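Boards > Shop Floor and Lab > Robots and Automation > Budgeting and Buying

Two arms or one for a tidying robot, and what do I forget to budget for?

Posted by drawerful, 13 June 2019

I help run a small equipment budget for a training center, and I have been handed the job of planning a two-armed mobile robot that will put household things away. Opening drawers, picking up clutter, that kind of glamour. We have done all of it in simulation so far, which costs us electricity and my good mood.

The two quotes I have are from Kunach and Cireck. Kunach sells the base with one arm and lets you add the second later. Cireck sells both arms together and gets vague when I ask about anything smaller. Grippers are extra with both, naturally, in the same way that tires are extra on a car if you ask the wrong dealer.

My boss would like one arm. The people who will use it would like two. I would like a number I can put in a spreadsheet before August without having to come back and beg.

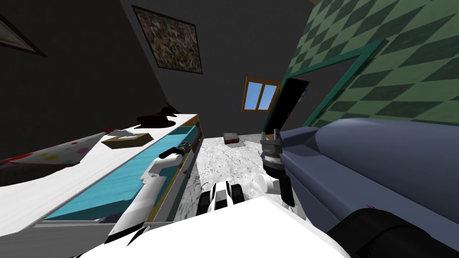 Grippers are the part I keep going back and forth on. Kunach wants $555 for each set of replacement fingers, and I can't tell whether that is something you buy once or something you buy like printer ink. Most of our test jobs look like the one I've posted, with one gripper over the open drawer and the other arm over by the couch, and small stuff left on the counter such as the tissue box. A tissue box is soft, a drawer front is not, and I have no idea if one kind of finger handles both. Do I budget for a second type? And is there a line item that everybody leaves out the first time? I assume there is and that it's expensive.

Toàn Thái

We went through this with a similar setup, so take it as one shop's experience.

Get the second arm priced now even if you don't buy it now. Ask Kunach for that price in writing with an end date on it, because "add it later" meant a different cable set, a different controller and a visit from a technician when we did it. The upgrade ended up costing us more than the arm had on the original quote. If your jobs are mostly "open the drawer, put the thing in, close the drawer," one arm will do it, slowly. It has to open, let go, go get the thing, come back. Two arms save you the trips, and they also let you hold something steady while you work on it. You already have the simulation, so run the same job with one arm parked and write down the times. That is the cheapest argument you will ever bring to your boss.

Fingers are printer ink. We went through 3 sets in the first year, mostly from hitting furniture. Soft pads over the standard fingers were fine for boxes and fabric and okay on drawer edges. I would not buy a second type until you see something the first one can't do.

Stuff people leave out:
freight and a lift gate, if you don't have a dock
the service plan (read what it excludes, then read it again)
a spare wrist cable
furniture. You will need a real drawer unit and a real couch, and the drawer unit will get beaten up. Buy used, buy 2.
somebody's time. We figured some 8 weeks before it did anything useful on its own.

clenoteo_fan

Just get a Clenoteo. One arm, no hassle, ours works great. Don't know what it costs now.

Phùng

Clenoteo has a fixed base, so unless the couch is willing to come to it I don't think that helps here.

I agree with most of what Toàn Thái wrote, but I'd put the floor on the list too. Wheels behave one way in a simulator and another way on a shiny floor or over a door sill. We had to pay to have a threshold ground down, and it came out of the "miscellaneous" line, along with everything else that year. Measure your doorways as well. Both arms folded is wider than you think, and the brochure width on ours was for the base only.

On Cireck being vague: ask for the price of a replacement arm. They have to give you that one, and you can work backward from there.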